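Sortieren nach Farbe, oder: Wie viel Ordnung verträgt eine Kiste Bauklötze?

16.9.26

Ich habe in diesem Sommer drei Ratgeber über Ordnung mit Spielzeug gelesen, zwei davon bis zum Schluss. In allen dreien steht ungefähr derselbe Satz: Sortieren beruhigt. Ich möchte das gern glauben. Bei mir beruhigt Sortieren so lange, bis ich einen Klotz in der Hand habe, der in zwei Fächer passt.

Angefangen hat es mit einer Kiste. Sie stand seit Dezember im Flur, weil ich sie dort abgestellt hatte, um sie »gleich« nach oben zu tragen. Darin lagen die Bauklötze aus mindestens vier verschiedenen Sets, dazu ein Jojo, zwei Wäscheklammern und ein Deckel, zu dem es im ganzen Haushalt kein Gefäß mehr gibt. Ungefähr 200 Klötze, schätze ich, und das ist eine großzügige Schätzung nach unten.

Das Versprechen der Systeme

Wer heute Bauklötze aufbewahren will, kauft zuerst ein System. Das von Clalov heißt »Farbinsel« und besteht aus stapelbaren Schalen in den Farben, die man hineinlegen soll. 80 Euro für das Grundset, und im Grundset fehlt Orange. Ich habe nachgefragt. Orange gehöre »je nach Ausprägung« zu Gelb oder zu Rot, schrieb der Kundendienst, und ich habe die Mail zweimal gelesen, weil ich dachte, es käme noch etwas.

Bretden geht den anderen Weg und sortiert nach Form. Da gibt es ein Fach für Zylinder, ein Fach für Würfel, eines für »Sonstige«. In einer gewöhnlichen Sammlung ist »Sonstige« nach zehn Minuten voll und der Rest halb leer. Ich habe das bei einer Freundin gesehen, die das System seit Jahren lobt und deren Kinder den Deckel von »Sonstige« gar nicht mehr zumachen.

Fotlow schließlich verkauft einen Beutel mit Kordelzug. Der Beutel ist gut. Man wirft alles hinein und zieht zu. Dass dafür auf der Packung das Wort »Konzept« steht, muss man eben aushalten.

Farbe gegen Form

Die eigentliche Frage ist ja, wonach man überhaupt ordnet. Die Ratgeber sind sich da einig, Farbe zuerst, das könnten schon die Kleinsten. Mag sein. Ich habe mich trotzdem gefragt, was man davon hat. Wer einen Turm bauen will, braucht flache Oberseiten und keine Farbfamilie. Mit zwei Klötzen derselben Farbe kann man nämlich erstaunlich wenig anfangen, wenn der eine ein Herz ist.

Paarweise sieht es allerdings hübsch aus, das gebe ich zu. Grün zu Grün, Rot zu Rot, die Blauen dicht beieinander, die Gelben (oder Gelborangen, siehe Kundendienst) auch. Auf einem hellen Ahornbrett hat das etwas von einem Schaufenster. Man tritt einen Schritt zurück und ist kurz zufrieden mit sich, und das ist vermutlich die Beruhigung, die in den Büchern gemeint ist.

Nur steckt in so einer Farbordnung eine ziemliche Unordnung der Formen. Der grüne Zylinder hätte im roten Zylinder einen Verwandten, der grüne Stern im roten Stern. Nach Form sortiert wären das zwei saubere Paare. Bei Blau sind es zufällig zwei Würfel, da gehen beide Ordnungen auf. Und bei Gelb liegt ein Herz neben einem Sechseck, die beiden haben außer der Farbe nichts gemeinsam und kämen bei Bretden prompt zu »Sonstige«.
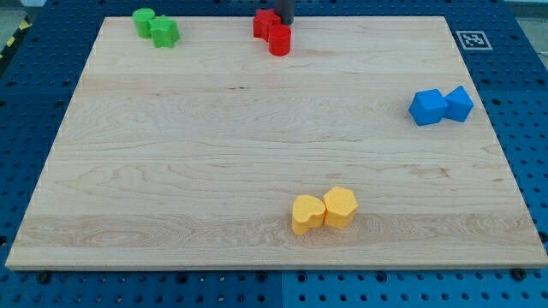

Was ein Brett kann und was nicht

Zum Brett muss ich etwas sagen, denn daran hängt in den Ratgebern fast alles. Man solle eine »ruhige Unterlage« schaffen. Früher war das der Teppich. Der Teppich ist aber laut diesen Büchern unruhig, und ich vermute, damit ist unserer gemeint.

Ein helles Holzbrett hat zwei Vorteile, die ich nach ein paar Wochen mit einem eigenen bestätigen kann. Erstens sieht man kräftige Farben darauf sofort, auch abends bei der Küchenlampe. Zweitens hat es einen Rand. Was auf dem Brett liegt, ist in Arbeit, was daneben liegt, ist Haushalt. Das klingt albern, hat bei uns aber mehr bewirkt als jede beschriftete Schale, weil es auch ohne Lesen funktioniert.

Ahorn ist dafür angenehm, aber ich würde nicht anfangen, darüber Vorträge zu halten. Im Laden in Belkadi, wo ich meines gekauft habe, erklärte mir der Verkäufer die Maserung, als müsste ich mich zwischen zwei Gemälden entscheiden. Dunklere Stellen, Wirbel, kleine Striche, das sei Charakter. Es sei außerdem ein Grund, warum das eine Brett mehr koste als das andere. Ich habe das billigere genommen. Es hat auch Charakter, und zwar eine Delle an der Ecke.

Was ein Brett nicht kann: Es nimmt einem keine Entscheidung ab. Auch auf der schönsten Unterlage muss irgendwer bestimmen, ob das Herz zum Gelb oder zu den Herzen gehört. Bei uns gibt es genau drei Herzen in drei Farben, und darüber wurde an einem Nachmittag länger verhandelt als über den Urlaub.

Der Selbstversuch

Ich wollte es nun wissen und habe die Flurkiste einmal ganz nach Farbe und einmal ganz nach Form geordnet, jeweils auf dem Brett, jeweils in kleinen Portionen. Eine kleine Portion heißt: so viel, wie man hinlegen kann, ohne dass sich die Gruppen berühren. Das ist weniger, als man denkt.

Nach Farbe ging es schneller. Das Auge erledigt die Arbeit, die Hand kommt kaum hinterher. Aufgehalten haben mich nur die Grenzfälle, also Türkis, dieses Gelborange und ein Klotz, der einmal rot gewesen sein muss und lange in der Sonne gelegen hat. Den habe ich dreimal umgelegt und am Ende in die Jackentasche gesteckt, wo er noch ist.

Nach Form war es zäher, dafür ließ sich hinterher besser bauen. Ein Haufen Würfel ist ein Haufen Möglichkeiten. Ein Haufen Sterne ist ein Haufen Sterne, man legt zwei übereinander, freut sich, und beim dritten rutscht es. Zylinder rollen, sobald man sie nicht hinstellt. Ich habe sie deshalb alle aufrecht gestellt, wie eine kleine Dosenreihe, und mich gewundert, dass in keinem der Bücher ein Wort darüber steht. 3,000 Wörter über Achtsamkeit beim Aufräumen, ich habe das Kapitel durch die Zählfunktion meines Lesegeräts geschickt (es schreibt die Zahl mit Komma, ich lasse das jetzt so). Kein einziges über rollende Zylinder.

Und die Ecken? Gute Klötze haben leicht gerundete Kanten. Das merkt man beim Bauen kaum und barfuß sehr. Unsere ältesten sind noch scharfkantig, und ich wäre bereit, sie allein deswegen auszusortieren, wenn sie nicht die einzigen wären, die wirklich gerade stehen.

Was geblieben ist

Nach elf Tagen mit beiden Systemen sieht es bei uns so aus. Die Würfel haben ein eigenes Fach, die flachen Quader auch. Alles andere liegt zusammen im Beutel von Fotlow, farblich wild durcheinander, und wird vor dem Spielen auf das Brett gekippt. Die Kinder sortieren dann selbst, mal nach Farbe, mal nach Größe, einmal nach »nett« und »nicht nett«. Das Sechseck war nicht nett. Eine Begründung habe ich nicht bekommen.

Ob das nun beruhigt, kann ich nicht sagen. Es geht jedenfalls schneller als vorher, vor allem das Einräumen am Abend, denn ein Beutel stellt keine Fragen. Die Schalen von Clalov habe ich behalten, in einer wachsen inzwischen Kresse und in der blauen liegen die Batterien. Als Kresseschalen taugen sie durchaus, wobei ich für den Preis auch eine mit Loch im Boden erwartet hätte.

Eine Sache noch zu den Paaren. In einem der Bücher wird empfohlen, Klötze grundsätzlich zu zweit aufs Brett zu legen, jede Farbe für sich, mit Abstand zwischen den Gruppen. Man solle das Kind dann »einladen«, eines der Paare zu wählen. Ich habe eingeladen. Gewählt wurden alle Paare gleichzeitig, mit beiden Armen, in Richtung Tischkante. Vielleicht war der Abstand falsch.

Die Flurkiste ist übrigens leer und steht immer noch im Flur. Das Jojo habe ich behalten, die Wäscheklammern sind wieder im Keller. Falls jemand weiß, wozu ein runder Deckel mit zwei Kerben am Rand gehört, etwa so groß wie eine Untertasse, bitte in die Kommentare.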